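Why Do Knuckles Crack? (And Why Do Grown-Ups Make That Face?)

By Bezawit Woldemariam
15/04/2023

In January the Kulstead Library put out a cardboard box and asked kids to drop in their questions about the human body. We got 306 slips of paper. Many were about burps. One was a drawing of a horse, which I have kept. But seven of them asked the same thing, in seven kinds of terrible handwriting: what is that popping noise in my fingers, and will my hands fall off if I keep doing it?

Your hands will not fall off. Let's get that out of the way so you can concentrate.

What is a knuckle, anyway?

A knuckle is a joint, and a joint is a place where bones meet. Bones don't bend. If yours does, stop reading and find a grown-up. All your bending happens at the joints, and your hands are full of them. Each finger has three. Your thumb makes do with two, plus another down near the wrist that lets it swing across your palm and be generally smug about it.

Try picking up a pencil without bending any of your finger joints. Go ahead, I'll wait. You probably ended up trapping it between two stiff hands like a seal with a fish. Now curl your fingers and pick it up the normal way. Much better, and all thanks to some small gaps between bones that you have never once said thank you to.

Most finger joints work like the hinge on a door. They open, they close, and they refuse to go sideways. The big knuckles where your fingers join your hand are a little fancier. They can bend, and they can also wiggle from side to side, so you can spread your fingers into a fan.

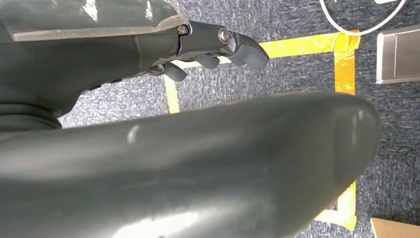 Curled fingers, with a round metal pin at the main knuckle.

You don't have any metal in there, unless a surgeon put it in. What holds your knuckles together is a set of tough straps called ligaments, which run from one bone to the next. The ends of the bones are covered in cartilage, a smooth, slippery stuff that keeps them from grinding on each other like two bricks. Around the whole thing is a sealed bag, and inside the bag is a tiny amount of liquid.

The liquid has a name, and the name is synovial fluid. Say "sih-NO-vee-ul." Use it at dinner. It looks a bit like raw egg white, so maybe don't use it at a dinner where there are eggs.

So what goes pop?

Synovial fluid has gas dissolved in it, the way soda does. You can't see the gas in a bottle of soda while the cap is on tight. Twist the cap, the pressure drops, and suddenly there are bubbles everywhere and possibly on your shirt.

When you pull or bend a finger far enough, the bones move apart a tiny bit. The bag around the joint stretches and there is more room inside it. The pressure drops, and a bubble of gas forms in the fluid. Somewhere in all that, you get your pop.

Notice that I said "somewhere." Scientists have been arguing about this for a very long time. Some say the noise comes when the bubble forms. Others say it comes when the bubble partly collapses. They have used X-rays, scanners and quite a lot of math, and they are still at it. Imagine explaining that to your grandmother when she asks what you do at work.

Why can't I do it again right away?

You may have noticed that a knuckle pops once and then sulks. Pull it all you want, and it stays silent. The gas needs time to dissolve back into the fluid, and the joint has to settle down to its usual size. For most people that takes around twenty minutes. Go do something else. Read a book. We have plenty.

Will it give me arthritis?

Arthritis is a word for sore, swollen joints, and there is a good chance that somebody has warned you about it while making a face. Researchers have compared people who crack their knuckles with people who don't, and they haven't found that the crackers get more arthritis in their hands.

That doesn't mean you should yank your fingers around. Popping a joint shouldn't hurt. If it does, or if a finger is puffy or gets stuck, tell a grown-up and have a doctor look at it. And please don't pull on anyone else's fingers, even if they ask. Especially little brothers, who will ask.

What about my knees?

Some knee noises are gas bubbles too. Others come from a ligament or a tendon (that's a strap joining muscle to bone) sliding over a bump and snapping into place. If you have ever tried to sneak past a bedroom door at night and heard your own ankle go off like a twig, that was probably a tendon. I have no fix for this. Wear socks and hope.

Next month I'll be answering the burp slips.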